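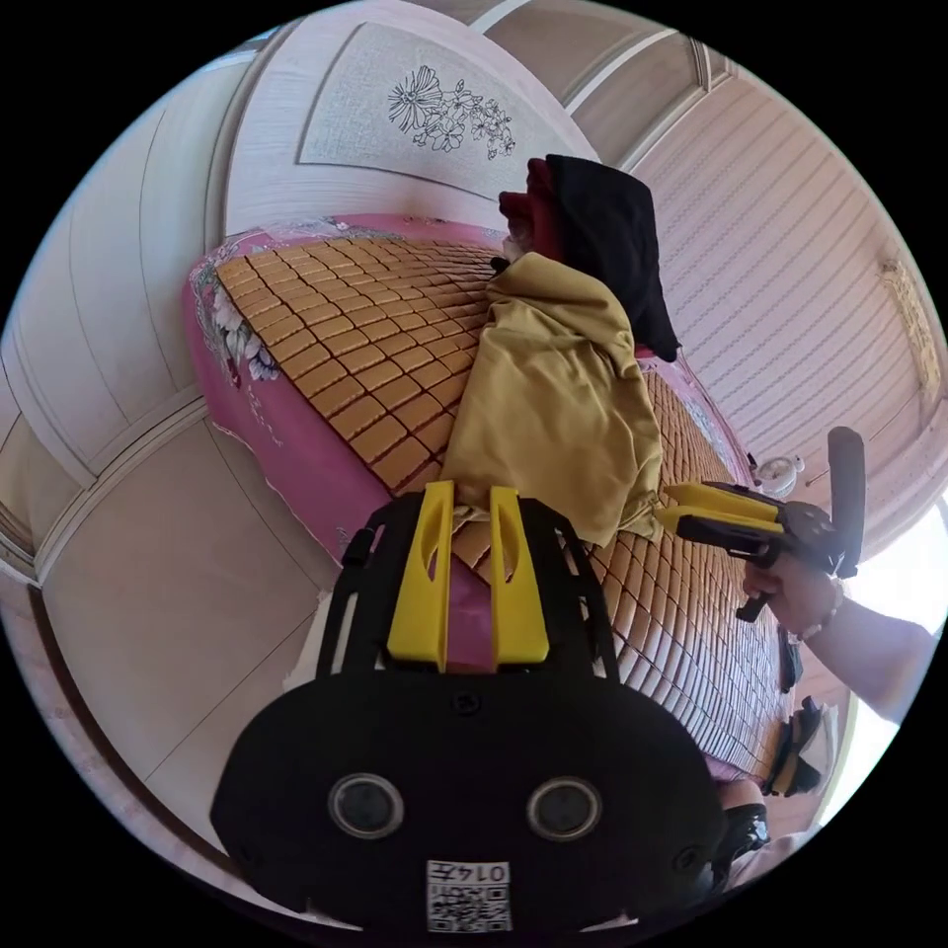

Page 27 of 80

Thread: Urkier arm grabbed the mat along with the shirt and wouldn't let go

slatwise
Posting in case anyone else is running folding on a bed with a tiled mat. We record demos with a pair of Iludis hand grippers, train on those, and run the result on a two-arm Urkier. It had been fine on tables since November. On the bed it went for a shirt, closed too low, and got one finger hooked in the joint between two rows of tiles. Then it lifted. The mat came up with it, the cord snapped, and tiles went across the floor. The arm kept pulling until I hit the stop. No one was hurt, but I was standing closer than I should have been.

Training set was 1,275 clips. Log shows error 777 twice before the lift, and the run continued both times.

kettle_bracket
777 is the grip width mismatch. It's a warning by default, so the arm is allowed to carry on. You can set it to halt in the Aneck controller under motion limits. I'd do that before anything else.

slatwise
Set to halt now, thanks. I still want to know why it reached that low. Same kind of demo as all the others, cloth picked up off the mat: 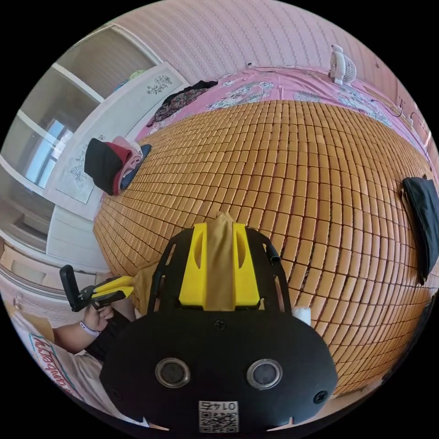 Beige cloth between the fingers, its top edge against the mat.

dorrin44
That's your answer. If your demos have the fingers working right down at the mat, the arm learns to work right down at the mat. A person feels the tile and eases off. The clip doesn't record that, it only records where the fingers ended up. I'd throw out the low grabs and record them again a little higher.

kettle_bracket
Don't agree. You have to get low to pick up flat cloth. If you take those clips out it will miss every thin shirt. This is a force limit problem. The arm should have quit when the load went past the weight of a shirt, whatever the demos looked like.

dorrin44
A force limit stops the second half of the accident. The finger is already in the mat by then.

kettle_bracket
Fine, and a snagged finger with no lift is a five minute reset. A snagged finger with a lift is tiles all over the floor.

mossgate
We had a similar one at Marinescu, with a knit blanket. Two things changed after that. The lift is capped at 80 mm until the grip width reads stable, and whoever is on the stop button stays behind a tape line. Also check the finger height calibration on the arm. Ours was about 4 mm off and all the clips were blamed first.

slatwise
Checked this morning. Left arm is 3 mm low, right arm is good. It was the left arm that hooked, so that explains some of it. I'm recalibrating, keeping the low clips for now, and setting a load cutoff and the 80 mm cap.

dorrin44
I'd still redo the clips.

slatwise
If it hooks again after the calibration I will. Does the cap go in the Aneck profile or the Urkier one?

mossgate
Aneck. The Urkier one gets overwritten when you restart.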